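Stondum Opens Paint and Finish Room at Beaudoin Street Site

Interior paint supplier Stondum will open a new color room at its Beaudoin Street site this May, giving decorators and homeowners a place to see wall paint at full height before they buy.

The room has 118 colors on hand, with the largest group in greens and blue-greens. Customers can borrow sample boards for up to five days at no charge. Staff will mix test pots while people wait, in matte or satin.

"A paper chip doesn't tell you much about a whole wall," said Anastasia Stefanou, who manages the site. "Teal is the one people ask us about most. They like it on the chip and then they get nervous."

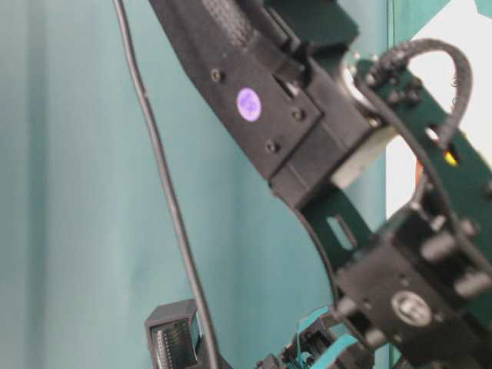 The opening also brings in the Didell line of matte wall paints, sold until now only through the company's trade counter. Didell covers most interior walls in two coats and is sold in quart and gallon cans. White trim paint from the same line will be stocked beside it.

The room takes up 1,213 square feet on the ground floor — space used for storage until last year. Fitting out was handled by Karno, a local contractor.

"We kept the lighting plain so that the colors look the way they will at home," said Zachary Fraser of Karno.

Doors open at 8 a.m. on Tuesday, and trade customers may use their existing accounts. Parking is behind the building.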